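From: Melur Yeoh
To: tistthorpe-data
Subject: Re: Re: sim episodes, wrist view, what to keep

Gilang Chong wrote:

> The April export has 774 episodes in it. My training job only sees
> 609. Before I go hunting through the loader, did somebody filter the
> rest, or are they failing to parse? Also, is the wrist view supposed
> to start before the arm has reached anything? A lot of my first
> frames have no object in them and I was about to trim them.

Filtered, by me. The loader is fine. The episodes that are missing from your count carry the flag "hold" in the index file, and the default config skips that flag. They are still on disk in the same folders. Set include_hold to true if you want them, but please read the rest of this first.

An episode goes on hold for one of these:

- the operator released the controller in the middle of a move and the arm drifted to its rest pose
- the wrist stream and the joint log disagree in length by more than 4 steps
- the instruction text was changed after the episode was recorded

The length mismatch is by far the most common. It comes from the Nillance recorder dropping render steps when the physics falls behind, and the joint log keeps going regardless. Haziq has a patch that stamps both streams from the simulator clock. Until that is merged, don't try to repair the old ones by stretching the video to fit. I did that with one batch and the gripper close command landed visibly early in nearly all of them.

On trimming: please don't. The approach is part of the example. If every episode begins with the object already between the fingers, the policy never gets a state where it has to search, and at run time that is the first state it meets. What I want kept at the front of an episode looks like the one below, with the gripper open over the tiled floor and nothing in it.

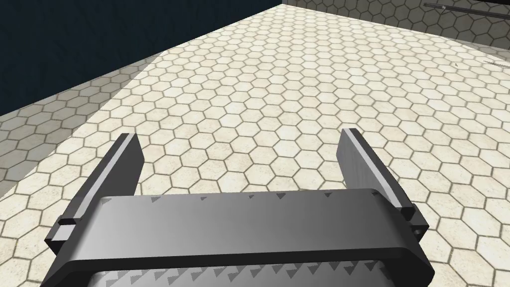
Ayten Yurt: Agree on keeping the approach, but then the idle part has to be capped. I have episodes where the operator sits with the fingers open for a third of the total length, reading the instruction. Behavior cloning on that gives you an arm that learns to wait. I would cut runs of zero action longer than 60 steps down to 60 and leave everything else alone.

That was Ayten's answer when I raised this off list, pasted with permission. I think it is right, and it is a different thing from trimming to first contact. The rule I propose for the next export:

1. Leave the start of the episode where the recorder put it.
2. Find runs where all joint deltas and the gripper command are unchanged.
3. Shorten any such run over 60 steps to 60, dropping steps from the middle of the run.
4. Write the dropped step indices into the episode metadata so the cut can be undone.

Step 3 applies to both streams at once. If the lengths already disagree the episode should be on hold anyway, so the script will refuse it and print the path.

Open items:

Floor textures. The hexagon tile is overrepresented because it was the default when we began, and operators did not press the randomize key. Yusri, can the Idetti scene loader pick the floor and wall materials at reset without a key press? I would like the wall material drawn separately from the floor. At the moment they can come up the same and the horizon gets hard to find in the wrist view.

Finger opening. We log the commanded width only. Gilang, if your model takes width as an input, be aware that commanded and measured differ while the fingers are moving. Measured width is available from the simulator, it was just never written out. I will add it as a second column and leave the name of the old one alone so existing loaders don't break.

Held-out set. No change. Split by scene seed, never by episode, or the same room ends up on both sides.

If there are no objections I will run the idle cut on the 609 and put the result next to the current export under a new version tag. The old one stays up until Gilang has a training run on each to compare.

Melur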